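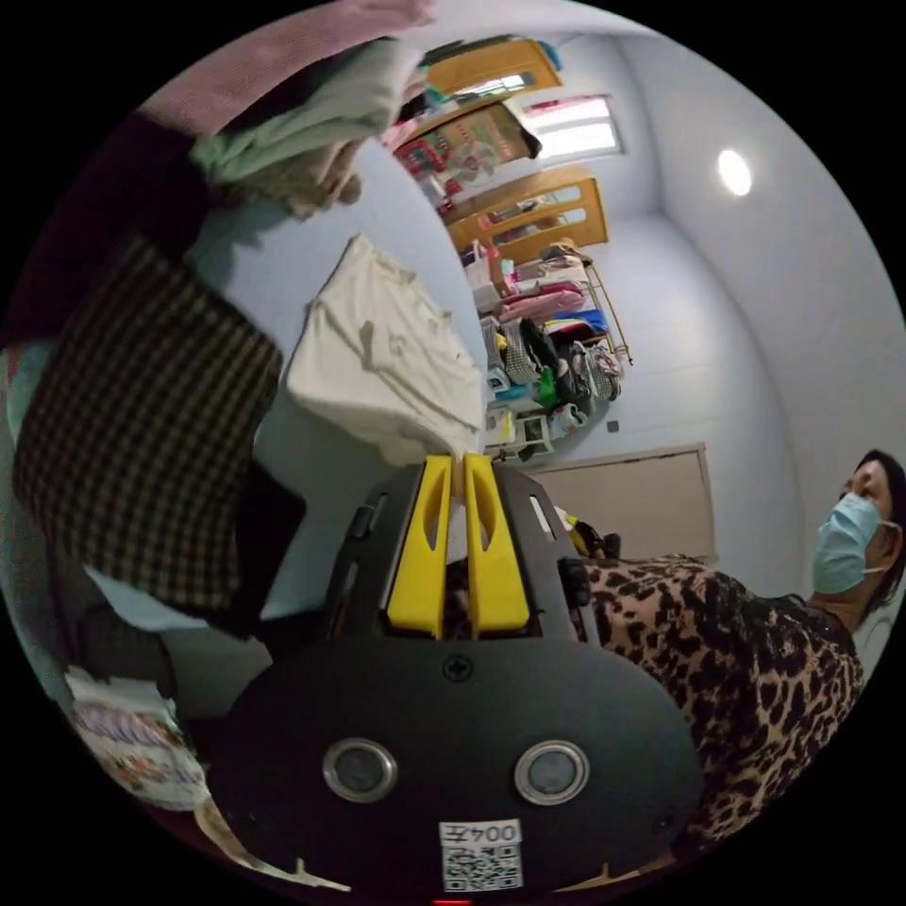 Posted by the bench 5 notebook, Dallura withdrawal and sedation group
6 July 2023

Started the morning by reading the last entry, which ends "will finish tomorrow" and was written nine days ago. Finishing it now.

Where we are. The question is still whether a low dose of alcohol changes how fast diazepam gets cleared in the liver microsome prep, or whether we've spent the winter measuring our own pipetting. Current evidence leans toward pipetting, with a small and irritating remainder.

Plate 8 first. Substrate only, no ethanol, no inhibitor. The curve is lovely. It's always lovely when there's nothing in it we want to know about. The duplicate wells sit on top of each other and the time zero points are where they should be.

Plate 9 has the ethanol arm. Clearance is down compared with plate 8, as everyone expected, but the vehicle control on the same plate is down too, as everyone would have preferred not to see. So either water is a CYP inhibitor or the cofactor mix was tired. I checked the freezer log and the NADPH aliquot had been thawed, put back, thawed again and annotated "probably fine". Please stop writing "probably fine" on things. Write the number of thaws.

Remade the cofactor fresh at 10x and reran the vehicle control by itself. Back to where plate 8 was. That's plate 9 in the bin, scientifically speaking, although the physical plate is in the cold room under my initials until someone needs the shelf.

Internal standard: the Sarıgül vial is nearly finished. The new lot is the same compound at the same stated concentration and gives a noticeably bigger peak. Don't mix lots within a run. I've put orange tape round the old one. If you find orange tape round both, somebody has been helpful.

Column pressure crept up again through the afternoon. Backflushed, changed the guard, and it came down and stayed down. Retention for the parent drifted a little early before that, so anything injected in the second half of the queue should have its integration checked by eye. The software drew one baseline straight through the desmethyl metabolite as though it were a speed hump. Corrected by hand and noted in the run file.

The ethanol itself. We've been adding it from the squeeze bottle by the sink, which is labelled as absolute and lives with its cap open. I'm calling that a humectant. From the next run it comes from the sealed bottle in the flammables cupboard, opened on the day, with the incubation tubes capped. Some of the variability between replicates in the ethanol arm may just be ethanol leaving. Capped tubes also mean we have to pre-warm them properly, and the Tallska block takes longer to reach temperature than its display admits. Put a probe in a dummy tube and believe the probe.

A word on what this is for, mainly because I had to explain it upstairs and did it badly. The clinical danger of drinking on a benzodiazepine is chiefly in the brain and brainstem, where the two depress the same systems and breathing suffers for it. Slower clearance is the side dish. A microsome assay can't say anything about sedation, and it certainly can't give anyone a safe number of drinks. If a slide from this notebook ever turns up beside the words "safe level", I'd like my initials removed from it. The regular drinker is a different problem again, with induced enzymes and tolerance pulling in directions we aren't modelling. That belongs to the Brelstead arm, if the Brelstead arm ever gets its ethics amendment back. Last I heard, September.

Minor catastrophes. The multichannel is dropping from tip 5. Gravimetric check on water at 200 µL had that channel low every time and the others behaving. It's gone for service and the loaner is stiff enough to count as exercise. I went back through the plate maps and that channel serves the row with the odd replicates in it, so part of the irritating remainder now has an address.

The controlled drugs register balances. I mention it only because it took two attempts, the first having been defeated by my own handwriting. A seven is not a one. Cross your sevens.

Next run, for whoever gets to the bench first:
Fresh cofactor, no refreezing of leftovers.
Sealed ethanol, capped tubes, probe in the dummy.
Vehicle control at both ends of the plate.
Old internal standard if there's enough for the full queue, otherwise new for everything.
Single channel for the stop solution until the multichannel is back. Yes, all of it. Bring a podcast.

Rotor left open to dry. Waste solvent is up to the line, pickup requested. Stop solution needs making and I've run out of acetonitrile on our side, so I've taken a bottle from the bay next door and left a note.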